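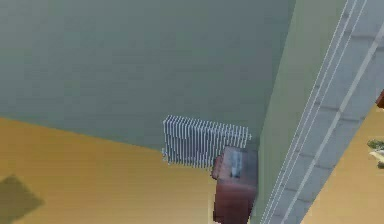

Werkstattbuch, Mai, 16:40 Uhr
Simulationsplatz, Eintrag: Koppens Ecke, dritter Anlauf

Vorweg der Rechtschreibung halber: Roel Coppens schreibt sich mit C. Die Szene heißt im Verzeichnis trotzdem "koppens_ecke", und ich benenne sie nicht mehr um, daran hängen inzwischen zu viele Skripte.

Stand: Der Raum rendert. Heizkörper vor der graugrünen Wand, davor das braune Schränkchen, oben drauf das kleine blassgraue Ding. Kristof Prins hält es für ein Glas, ich für eine Schachtel. Im Modell heißt es "item_small", was die Frage offiziell offenlässt. Die Lamellen fransen am oberen Rand aus wie ein billiger Kamm. Für den Planer egal, für die Tiefenschätzung vermutlich nicht. Notiert, Auflösung hochsetzen, sobald die Nachtwarteschlange es zulässt.

Die Ansicht ist gekippt. Mir wurde beim Durchklicken leicht flau, Henk Van Damme nach eigener Aussage nicht, der fährt aber auch Motorrad.

Läufe: 2000 angesetzt, gut 700 durch, dann Abbruch. Lizenzserver. Koruner hat ihn in der Mittagspause aktualisiert, wie angekündigt, in einer Mail, die bei mir im Ordner "Kantine" liegt. Neustart um kurz nach zwei, läuft.

Zum Arbeitsplatz selbst, weil Noemí Escobedo gebeten hat, dass wir auch das aufschreiben und nicht nur Fehlercodes:

Früher hat Kobe Jacobs die Testzimmer gebaut. Mit Händen. Möbel schieben, Klebeband auf den Boden, Lampe umhängen, Kaffee, nächste Variante. An einem guten Tag schaffte er 3 Räume. Jetzt tauscht ein Skript die Wandfarben und rückt die Schränke, und Kobe sitzt am Bildschirm und sortiert aus, was das Skript für ein Wohnzimmer hält. Gestern Abend waren 19 Varianten dabei, in denen die Kommode halb in der Wand steckte. Er hat sie "Einbaumöbel" getauft und gelöscht.

Er sagt, der Rücken dankt es ihm, die Augen weniger. Außerdem sagt er, dass er beim Möbelschieben Dinge gemerkt hat, die er jetzt nicht mehr merkt: dass ein Schrank wackelt, dass man an einer Heizung nicht richtig vorbeikommt. Das steht in keinem Parameter. Ich habe ihn gebeten, eine Liste zu machen. Er hat gefragt, ob es dafür auch ein Skript gibt.

Henks Rolle ist unklarer geworden. Auf dem Papier betreut er die Halle. In der Halle steht weniger herum, also betreut er Warteschlangen. Er hat sich dafür ein zweites Klemmbrett besorgt. Bei Vallejo soll es ähnlich gelaufen sein, dort heißt der Posten jetzt "Szenenkoordination", mit eigener Signatur. Henk will keine Signatur, er will wissen, wer im August den Hubwagen wartet. Berechtigte Frage, keine Antwort.

Offen:
Gelber Boden: Kontrast zum Schränkchen ist gut, aber so ein Senfgelb hat kein Mensch zu Hause. Roel behauptet, seine Tante schon. Variante in Grau dazunehmen, Tante bleibt als Sonderfall drin.
Dunkler Schattenfleck unten links: woher? Keine Lichtquelle verdächtig, ich verdächtige trotzdem alle.
Graue Leiste mit den weißen Linien: Kristof soll klären, ob der Planer sie als Türrahmen nimmt oder als Wand. Wenn als Wand, haben wir einen Raum ohne Ausgang und sehr gründliche Roboter.
Export nach Jimutham: Format passt wieder nicht. Noemí ruft an.

Nachtrag 17:25: Kobes Liste ist da. Handschriftlich, eine Seite, erster Punkt: "Erst mal reingehen." Hängt jetzt über dem Rechner. Läufe laufen noch, ich fahre heim, Kristof schaut um acht rein.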